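Search the knowledge base All products Go

Filed under: Hand-Held Grippers > Finger Linkage > Uneven Closing

Print this page | E-mail this page

Ticket 3000 – Kekow hand-held gripper, evaluation kit
Submitted by: Irja Sjöberg, Janside
Assigned to: Stamatia Nikolaidis, Kontogiannis Product Support
Status: Open, awaiting customer log
Priority: Normal

Reported problem
The customer is reviewing the Kekow hand-held gripper for household pick-and-place recording. During the second week of the review, the right finger began to close ahead of the left on light objects. The customer states that hard, heavy objects are held evenly and that the trigger returns fully after each release. No drop or impact was reported.

Response 1 – S. Nikolaidis
Please confirm the firmware version and state whether the fingers meet at the center when the gripper is closed on nothing. Please also confirm that the pivot caps at the base of the inner links are fully seated. They should not turn under light finger pressure.

Customer reply
Firmware is 2.11, as delivered. The fingers meet slightly left of center when closed on nothing. Both pivot caps are seated. The fault is seen on a soft mattress and does not appear on the office desk.

Response 2 – S. Nikolaidis
Thank you. A quilted or padded surface can push one fingertip upward before the other makes contact, and the linkage will then settle to one side. This does not exclude a fault in the linkage. The following steps are requested:

1. Close the gripper fully and hold for 60 seconds. Release.
2. Run the centering routine from the setup menu and save the result.
3. Repeat the grasp on a soft surface with one soft item and one rigid plastic item.
4. Return the log file and pictures taken from the gripper camera.

If the offset remains after step 2, a replacement linkage will be sent under the terms of the evaluation agreement. The customer is asked not to loosen the pivot pins, as this ends the coverage on the unit.

Customer reply
Steps 1 to 3 have been completed by my colleague Paloma Brannigan. The centering routine finished without an error message. The log file is too large for the upload form and will be sent separately – please advise on the address. Pictures are attached.
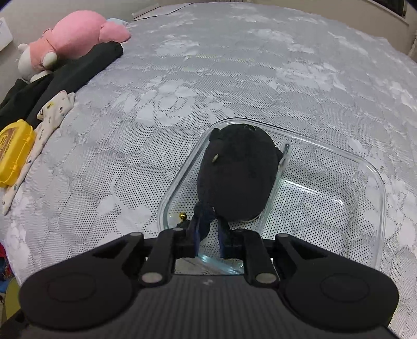
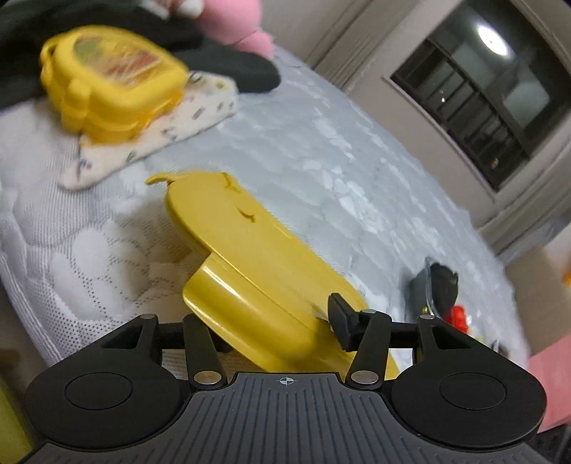

Attachments, ticket 3000: gripper camera views on the quilted surface. First, dark soft item in a divided glass container; second, yellow plastic item between the fingers.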